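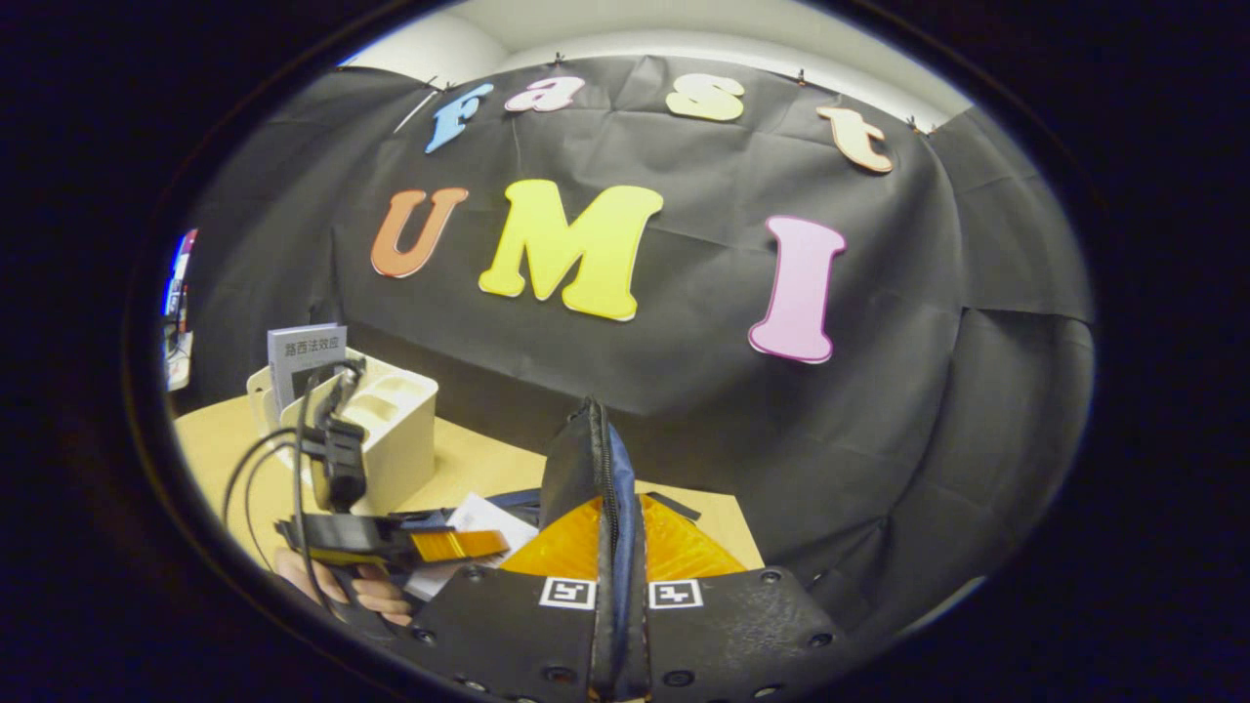 Endcombe Workshop Notebook
Adhesives and Finishes Bench
Entry for March, opened 8:40 a.m.

Purpose. To continue the comparison of hide glue and the Jakico liquid glue on end-grain joints, and to settle which of them is to be used for the Alari chair repairs.

Preparation. Test blocks were cut from the same maple board used for the February entry. Faces were planed and left unsanded. The hide glue was soaked overnight in cold water and brought up slowly in the double pot. It was thin on first warming and was left uncovered until it ran off the brush in a steady string. The Jakico bottle was new. Its cap seal was intact, and the contents were stirred before use.

Procedure. Each joint was sized with a thinned coat of its own glue, allowed to go tacky, and then coated again and clamped. Clamp time was 4 hours for both glues. The earlier practice of leaving the hide glue samples overnight has been dropped, as it made the February figures hard to compare. Squeeze-out was wiped with a damp rag on the hide glue blocks and scraped on the Jakico blocks.

Observations. The hide glue took hold quickly, and the second block had to be taken apart and redone after it slid during clamping. Colleagues repeating this work should have the clamps set to width before the brush leaves the pot. The Jakico glue allowed more time for alignment but left a darker line at the joint. The line was still plain under a coat of shellac and would show on the chair rails.

Two of the Jakico joints failed under hand pressure when removed from the clamps. Both broke cleanly at the glue surface, with no wood fiber torn out. The sizing coat may have dried too far before the second coat went on. The bench was near the open door for that part of the work, and the draft was noticeable. No hide glue joint failed at this stage.

Materials. The Iyamu clamp with the bent screw has been tagged and must not be used for test pieces. Stock of hide glue granules is low. Brushes were washed in warm water and hung.

Decision. Hide glue will be used for the Alari chairs, subject to the load test. The Jakico glue is to be tried once more with a shorter wait after sizing and the door closed.

Outstanding: load test on the remaining blocks; shellac sample to be relabeled; February table to be corrected where clamp times were entered in the wrong column.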